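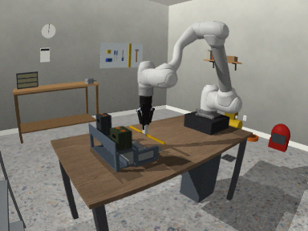 The arm and gripper over the thin rod, in the Heltier simulator.

I've had the Heltier starter kit on trial since October, the software half only, and it's time to say whether I'd pay for it. You get a workshop room, a table, one arm with a two-finger gripper and 13 practice tasks. The rod task is the one I keep going back to. Thin parts lying flat are awkward, and the default grip settings are too wide for them.

Setup took me 2 evenings, mostly spent on the licence server. The manual is short and skips the gripper settings altogether. Declan Paewai at Sheehan sent me his notes, which helped more than the support desk did.

The shadows are good and the workshop has plenty in it – handy if you're testing vision. I'll renew for a year, but only at the single-user price.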